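Nurneck Automation Forum > Events and Visits
Thread: Open day at the Girik workshop, January

Anjana Barua (moderator)
Members are invited to record their observations on the open day held at Girik. According to the organisers, 217 visitors were registered. Comments should be confined to the demonstration and the arrangements for visitors.

b_amato
I attended the morning session. The demonstration concerned the handling of footwear between a table and a small display shelf. Mr Testa gave a clear introduction and took questions throughout. The shelves are numbered, and operators call out the number before each run.
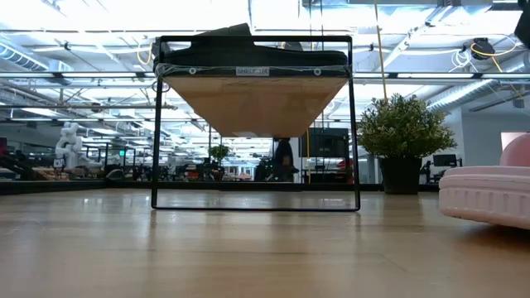
Shelf 14 and the demonstration table, Girik open day

C. Donati
I am grateful to Mr Amato for his account, but I cannot share his view of the session. We were informed that 92 runs had been completed that week, yet no figure was given for failed attempts. A visitor considering a purchase would require both.

b_amato
The failure figures were offered on request at the desk. I asked for them and received a printed sheet.

C. Donati
In that case the sheet should have been handed to all visitors. I would also question the use of a single table. Our own stockroom at Ruggiero holds 2,632 pairs, and very little of it resembles a tidy display.

N_Russo
Both points are fair. I would add that the talk on Gellatix was difficult to hear from the back, and I should welcome a written version.

b_amato
I accept the point regarding the sheet. I do not accept that a single table is a fault. The programme described the session as an introduction.

Anjana Barua (moderator)
The request for a written version of the talk has been passed to Girik. Any reply will be posted in this thread.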